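Singer and Actress Chiyo Nishimura Announces Debut Album "Tallow" and a Run of Intimate Spring Shows

Reading time: 2 minutes

EKHAM, May 24, 2022. Jindidel Records is very happy to share that singer, songwriter and actress Chiyo Nishimura will release her first full-length album, "Tallow," later this year, and that the opening single, "Ogura," is out today wherever people like to listen to their music.

Many listeners will already know Nishimura from her stage work, and in particular from the touring musical in which she played the younger of two sisters for 248 performances. She sang eight times a week, slept on a good many trains, and wrote songs in dressing rooms in the hour before the house opened, usually with a borrowed guitar and the door propped open so she could hear her call. Several of those songs have found their way onto the new record, a few of them with hardly a word changed.

"I kept telling people I would make an album when things got quiet, and then of course things never got quiet," said Nishimura. "So in April I finally took the songs to the studio and we just started. I'm so grateful to everyone at Jindidel for letting me take my time with them, and for not minding when I wanted to sing the same verse over again after dinner."

"Ogura" is a slow, piano-led song named for the street where Nishimura's grandmother lived, and where the family gathered on long summer evenings to eat, argue and sing along with the radio. It was the first song recorded for the album and the last one finished. The version out today runs a little over four minutes and keeps the first vocal take nearly all the way through, with a small string part added near the end.

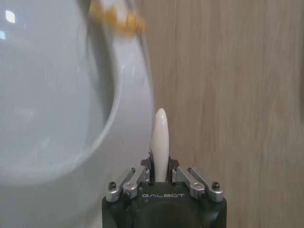
About the album

"Tallow" was recorded in Ekham over about 3 weeks, with a small band made up mostly of friends from Nishimura's theater years. The songs move between soft ballads and brighter, more playful numbers with brass and hand claps, and 2 of them are duets. Fans who have followed her since the early days will be glad to find a new arrangement of the lullaby she used to sing as an encore, this time with a full choir behind her!

The album will be available digitally and on CD, along with a first vinyl pressing of 2000 copies. Each vinyl copy comes with a lyric booklet in Nishimura's own handwriting, crossed-out lines and all.

Live dates

Nishimura will mark the release with a short series of seated concerts, beginning at home in Ekham. She plans to play the whole album from start to finish, followed by a handful of favorites from her stage roles. Dates, venues and ticket details will be posted on the Jindidel Records website, and subscribers to the label's newsletter will be able to book a day early.

For interviews, review copies and press tickets, please contact the press office at Jindidel Records.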